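Talks > Home and Workshop > Speaker Notes

Living With a Wooden Table: notes for my talk at Kokora
2019-04-11
By Oranuch Phromma

Several people asked for my notes, so I've cleaned them up a bit. They're the ones I had on the lectern, so expect jumps. Anything in capitals was me shouting at myself.

OPENING. Say hi, thank Kokora for the room and the coffee. Ask for hands: who has a wooden table at home? Who eats at it? Who has a tablecloth on it right now because of a mark they can't stand looking at? (Wait for the laughs. Put my own hand up, I did this for years!)

Tell the Yimyam story. I used to have lunch at Yimyam, the noodle place, and they had one long table by the window that everybody wanted. It was the most beaten-up thing in there, with pale rings and knife nicks and a big dark patch by the soy sauce, and people would stand and wait for it while the nice new tables sat free. I asked the owner what she put on it. A damp cloth, she said, and then a dry one. I went home and took my tablecloth off.

SLOW DOWN HERE. I always rush this part.

Finish first. Before you buy a single product, find out what's on your table now. Pick a spot underneath or near a leg and put a drop of water on it. If the drop sits up like a little bead, you probably have a varnish or lacquer, or an oil that's still doing its job. If it soaks in and the wood goes darker, the surface is thirsty or was never sealed. It's not a perfect test - old tables can be one thing in the middle and another at the ends - so try it in a few places.

My Deveo table is 23 years old and it fails the drop test at the end where I sit and passes everywhere else. That's my elbows. Elbows wear off more finish than plates do, I'm convinced of it.

Everyday wiping. Cloth wrung out hard, go with the grain, dry it after. A little dish soap when it's greasy. I don't use spray polish on oiled wood, it leaves a film and the next coat of oil just slides around on top. Don't use the green side of the sponge. I know. You're going to use the green side of the sponge.

White rings and dark rings. White is usually moisture stuck in the finish, and often you can coax it out: leave it alone for a day or two, then try rubbing gently with a soft cloth and a bit of oil. Dark is usually water that got down into the wood, or iron and water together (a wet can, a cast iron pan). Dark needs sanding or patience, and I have more patience than sandpaper. Mention the pan I left out overnight in February. Don't get stuck on the pan.

Oiling. I use Dometti hard oil and I paid for it myself, nobody sent it to me. Sand lightly with the grain, get every bit of dust off, then wipe on a thin coat. THIN. Leave it for 20 minutes, then wipe off everything that hasn't gone in, even if it feels like you're taking off all your hard work. Do a second coat the next day if the wood still looks dull. And please lay the oily rags out flat outside to dry, or put them in a metal can of water with a lid. Balled-up oily rags can heat up and catch fire all by themselves. Say this twice.

Pale wood (slide 10). A light-colored top is what most people in the room will have, and it's the one they worry about the most. Scuffs and crumbs show, tea shows, newsprint comes off on it. Oil will also warm up the color, sometimes more than you wanted, so test it underneath before you do the whole thing. My feeling is that pale wood gets better once it has been used a while, but I'm aware I'm asking people to sit through the ugly first year.

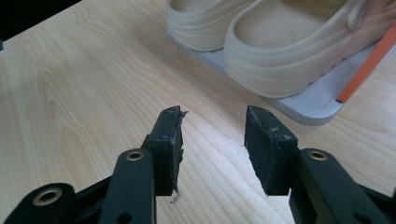 Boonsong Rungrueang wanted to know if there was any point in oiling a pale top when soap would keep it lighter, and said the soap finish at home had held up fine with small kids and a lot of spilled milk. Good question, and I should've had soap in the talk to begin with! Soap flakes in warm water, wiped on and left to dry, do keep pale wood closer to its own color. You have to redo it more often and it won't protect as well against red wine or turmeric. If you like a bit of scrubbing, go for it. If you know you'll forget, stick with oil. Just don't switch back and forth every month.

Someone else asked about placemats. I'm for them under hot dishes and against them the rest of the time - that's taste, so ignore me if you love yours.

IF THERE'S TIME: lifting small dents with a damp cloth and a warm iron. Bare or oiled wood only, never on veneer, keep the iron moving. There wasn't time. I'll start with it in the next one.

Related talks
Sharpening Kitchen Knives Without Fear
What to Do With a Wobbly Chair
Cutting Boards: Oil, Wax or Nothing
Drawers That Stick in Summer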